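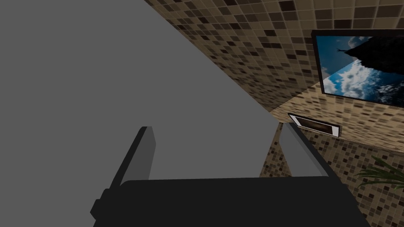
Hokley Library Service opens invention workshops to younger students

The Hokley Library Service will open its after-school invention workshops to students in third and fourth grade beginning in February, the service announced this week. The workshops, which have until now been limited to fifth grade and above, will be held at 14 branches and will continue through the end of the school year.

The program is run jointly with the Nirngate Science Center, which writes the activities and trains the library staff who lead them. Each session lasts 90 minutes and begins at 3:45 p.m. Students work in small groups on a problem drawn from everyday life, such as keeping a lunch cold without electricity or moving water uphill in a garden. They are asked to sketch a device, build a model from cardboard, string, and other simple supplies, and present it to the group.

A total of 698 students took part in the workshops last school year, according to the service. Several branches kept waiting lists for most of the spring, and the Vulmont branch added a second weekly session in March to meet demand. Parents of younger children asked repeatedly whether a version could be offered for them, and the service began planning one over the summer.

"Third graders ask very good questions about how things work, and they are not shy about proposing answers," the library service said in a written statement. "The new sessions have been planned with more reading support and more time for building, and we expect families to notice the difference in pace."

The sessions for younger students will use a new activity book titled "What If It Could?" The book was prepared by the science center and printed by Bhatia Press, a publisher of classroom materials. It contains 54 short readings on inventions past and present, among them the zipper, the weather balloon, the hearing aid, and the bicycle pump. A section near the end deals with ideas that have been proposed but not built, including an elevator to space and clothing that changes thickness with the weather. Each reading is followed by a question for discussion and a page left blank for drawing.

Teachers from three elementary schools tested early chapters with their classes in the fall. Their comments led to several changes in the final text. Readings were shortened, a list of hard words was moved from the back of the book to the margins, and a chapter on steam engines was rewritten after students reported that the diagrams were difficult to follow. A chapter on failed inventions, which had been considered for removal, was kept at the teachers' request and made longer.

Every student enrolled in a workshop will receive a copy of the book to keep. Reference copies will also be available at all branches, including those that do not host sessions, and may be borrowed for three weeks at a time. A large-print edition is being prepared and will be ready before the end of the spring term. The service is also considering a Spanish edition — a decision is expected once the first group of students has completed the program.

Enrollment is free. Families may register at the front desk of any participating branch or through the events page on the library website. A library card is not required to register, although one is needed to borrow the reference copies. Each session is limited to 16 students, and places will be assigned in the order in which forms are received. Students who attended a workshop last year may register again, but half of the places at each branch will be held for new participants until the week before the first session.

Children in third grade must be picked up by an adult named on the registration form. The service asks that families list any food allergies, as a light snack is provided at the start of each session. Branches with step-free workshop rooms are marked on the registration page, and families who need a sign language interpreter should contact their branch at least two weeks ahead.

The workshops for students in fifth grade and above will continue on their present schedule. Those sessions will keep their existing activities, with one new unit on measuring and recording results. Older students who have completed a full term may also apply to assist with the younger groups. Assistants must attend one training afternoon at the Nirngate Science Center and will be given a certificate of service hours, which most schools in the district accept.

The term will close with an open afternoon at the Vulmont branch, where students from all participating branches may display their models and drawings. Staff from the science center will be present to talk with students about their work. No prizes will be awarded, but a selection of drawings will be shown in the children's room through the summer reading season. Families who do not wish to have their child's work displayed may say so on the registration form.

The cost of the expanded program is covered for two years by the library service's education fund and by a contribution of books from Bhatia Press. The service will publish a short report on attendance and student feedback at the end of the first year. Any further change to the number of branches or sessions will be considered at that time.

Schools that would like to use the activity book in class may request a teacher's guide, which includes reading notes, supply lists, and suggested timings for a 40-minute lesson. Printed guides can be collected from the Hokley central branch during normal opening hours — schools outside the town may ask to have one mailed. Requests should be sent to the children's services desk and should state the grade level and the number of classes taking part.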